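The Orphan Plates of Clomstead

Nobody sets out to collect other people's crockery. It piles up. One plate from a closed canteen, one from a ferry company, a bowl somebody left after a potluck and never came back for. Then you open the cupboard one July and there's no room for your own dishes.

Archana Nautiyal has 661 of them. Plates only — she gave up on cups after the shelf came down.

I got to her place in Clomstead a little before nine in the morning, late, wrong bus. She was already at the sink. Sleeves up, radio on, a stack of somebody's old hotel ware soaking in the left basin. "Dry those," she said, and threw me a towel. So that was the interview. Two hours of drying.

Her kitchen is narrow. Shelves on both long walls, floor to ceiling, put up by a cousin who charged her in lunches. The plates stand on edge in slots, like records. She flips through them like records too, one finger along the rims, quick, never a chip. She pulls one out, tells you where it ate its best years, puts it back. Railroad dining cars. A hospital. A bowling alley with a steak night. Three different Chinese restaurants that all ordered from the same catalog and then, she says, all swore the other two had copied.

What she wants is a rim. Plain white does nothing for her. A band of color, a thin line, a badge somewhere on the edge where your thumb goes — that's the stuff. Restaurant people call it the shoulder. "It was how a place signed its name," she told me. "You finished the eggs and the name was still there."

And the names go. That's the thing that gets her moving. A lunch counter shuts, the stoves get sold, the booths get sold, and the plates go in a dumpster because who wants 60 plates with somebody else's name on. She wants them. Well, one. She takes one of each and begs her friends to take the rest. Most of her friends now have a lot of plates.

Dirk Schwerdtfeger is the other half of this, though he'd hate to hear it put that way. He ran the dish room at Kettler, the big cafeteria by the old rail yard, until it closed. He is not sentimental. He thinks collectors wash things wrong. He told me so in the first minute, then told me how to do it right, and I wrote it on the back of my bus ticket, so here it is, more or less as he gave it.

Scrape first. Everybody skips it. Warm water, not scalding, for anything with a painted or printed rim. Soft cloth, never the green scrubber — the green scrubber has killed more nice borders than any dishwasher. Gray lines in the middle are mostly metal off the knives and will often lift with a bit of baking soda paste and some patience. Real scratches won't. Leave them be.

Then the rack. He has opinions on the rack. Plates on edge, all leaning one way, big ones at the back. Don't nest two in one slot, the water sits between them and you get a tide mark. And never dry plastic up against china if you care about either, he said. I have since looked at my own rack and I do this constantly.

"So does she," he said, when I mentioned it.

She does. The plates she eats from live in with the plates she collects, no system, and the rack by the sink is a jumble of both. She buys a lot of plastic picnic stuff for her grandkids, mostly from Tristo, the discount place on the corner, and it all goes in together. I asked wether that worried her. It did not. "They're plates," she said. "They were made to get wet." 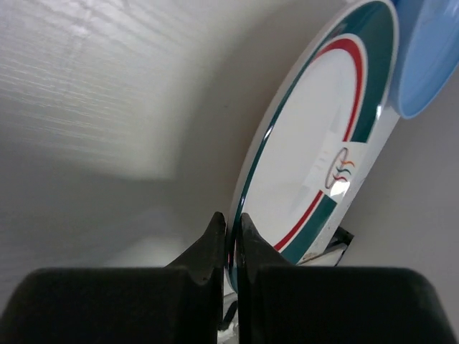
That's where the two of them part ways, really. Dirk thinks a thing worth keeping should be kept carefully. Archana thinks a plate nobody eats off is just a wall tile. Every piece on her shelves gets used at least once a year, she's strict on it. She has a notebook. Toast on the ferry company, soup on nothing (too shallow), birthday cake on the hospital, which her daughter finds grim.

The best-loved one is a heavy oval from Stimik, a supper club out past the reservoir. She worked there summers at nineteen, dropped a whole tray on her second night, and was charged 53 cents a plate for the damage. She still talks about the 53 cents. When the club closed she drove out and bought the last oval in the building from a man loading a truck. He asked five dollars. She got it for two and counts the matter settled.

Is any of it worth money? Not much. People always ask. Railroad pieces can go high if the mark on the back is right, and there are folks who will fight over airline china, but a cafeteria plate is a cafeteria plate. She once turned down 91 dollars for a set of eight and then gave the set away to a neighbor who was getting divorced and had no dishes. Dirk thinks this is insane. He helped carry the box.

If you want to start, she says, start with lunch. Go to the oldest place in your town that still uses real plates. Eat slow. Turn the plate over when you're done and read the back. Ask nicely if there's a chipped one going, there usualy is. Don't steal it. She was firm on that, then admitted to one ashtray, long ago, different state.

I missed the noon bus as well. She made us eggs, handed me a Kettler plate, and sent me back to the sink with it after.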